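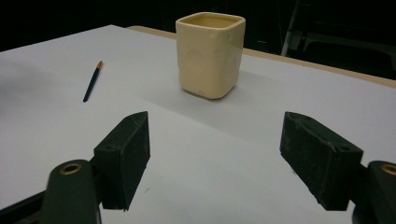
Handheld gripper pair: foam pads or cast rubber?

obsa_weldu
Second pair of Prorgate handhelds is assembled in the shared shop. Arms are printed, brass inserts at the pad joints, black foam over the pad faces. The foam is already picking up scuffs. Before I print spares I want to settle the pad material. Current test objects are a square cup and a thin stick with a metal ferrule. The cup is easy. Thin round stock lying flat is the problem, as the pads have to meet cleanly at the bottom edge and foam rounds off there.

drillpress_lou
Cast rubber, shore 15 or near it. Foam sheds and holds dust. I ran 4 mm foam on a bench gripper and replaced it every 2 weeks.

obsa_weldu
Rubber adds mass at the tip, and these are held by hand for a whole session. Cable drag is bad enough already. The left cable runs back over the hand and pulls on the wrist when I reach across the board.

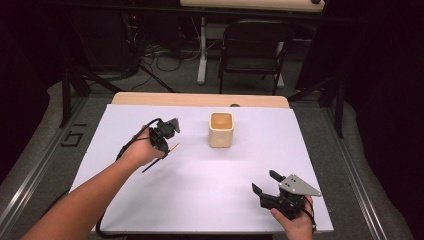
I tried clipping it to the forearm on Wednesday and that moved the load without reducing it. A lighter cable is on order from Stenosen.

kerf_and_kin
Disagree with Lou. Foam compresses around a cup wall and spreads the load. Rubber that soft will grab a glaze and then chatter when you slide off. Keep the foam and fix the edge: wrap it under the pad and glue it on the back face.

drillpress_lou
Wrapping makes the edge thicker, so it gets worse for thin stock. Cut the pad tip at a steeper angle and leave the edge bare.

kerf_and_kin
Bare plastic on a painted handle will slip. Skive the foam before you wrap it and the thickness stays the same. Post a close view of the pads, Obsa.

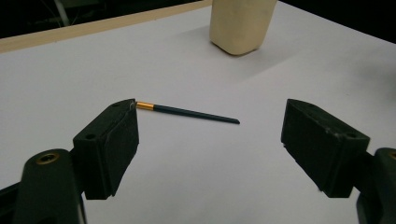

Pads open over the thin stock. Scuffs on both faces.

drillpress_lou
The bottom edges look ragged to me. Is that foam or print?

obsa_weldu
Foam, cut with a dull blade. I will skive and wrap one pad, leave the other as it is, and run 9 picks with each facing the stock. Rubber is still an option for the next set if Aaltonen will sell me a small can.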